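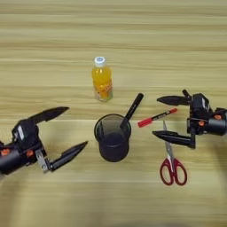
Zixuan Li's first question when the draft budget went round was why we need a second arm at all, if most of the jobs on the list can be done with one. I'll start there, as several of you wrote back asking the same.

## 1. One arm or two

- Tidying a desk is our test job: markers, scissors, a pen holder, a drink bottle. Small things, different shapes.
- One arm can do a lot of it. It can't hold the pen holder steady and put a marker in at the same time.
- Zixuan's point still stands for the Linley room. Sorting there is one-handed work and I've left it at one arm.
- So: two arms on the main bench, one at Linley. Ask for objections now, before the money slide.

## 2. What we're asking for

(slide: table of costs)

- 4 arms in total. Two for the bench, one for Linley, one spare.
- The spare is the line people will want to cut. Last year we lost 56 working days waiting for a repair. Say this slowly.
- Fingers are bought separately. We want the long pointed ones for thin items and a wide pair for bottles.
- Budget for fingers as consumables, same as gloves or tape. Almost 100 pairs over the life of the project – this is my own estimate and I'll say so.
- Tables, lamps, cable covers and an emergency stop for each station. These were left out of the first draft.

## 3. Suppliers

- Two quotes in, Kuvska and Herna. Nedeljković declined to quote for an order this size.
- Kuvska is cheaper on the arms and dearer on spare parts.
- Herna includes training for two people and a loan unit during repairs. If the loan unit is in the contract in writing, we could drop our spare. I have asked and am waiting.
- Don't get drawn into comparing speeds. Neither will be run fast here.

## 4. Costs that come later

- Service visits, once a year per arm.
- Staff time. Someone has to set out the objects, reset the table and log the runs. I've put this down as half a post. It was nothing in the old plan.
- Software licence: free the first year with both suppliers, then charged per station. Get the year two price before signing.
- Disposal. Small, but finance asked.

## 5. Dates

- Quotes run out at the end of December.
- Delivery is quoted from the day of the order, so a late signature moves everything – bench, training, Linley.
- If we can only fund part of it, bench first. Linley can wait until summer.

Leave ten minutes for questions. Printed cost table is in the blue folder, spare copies at the back.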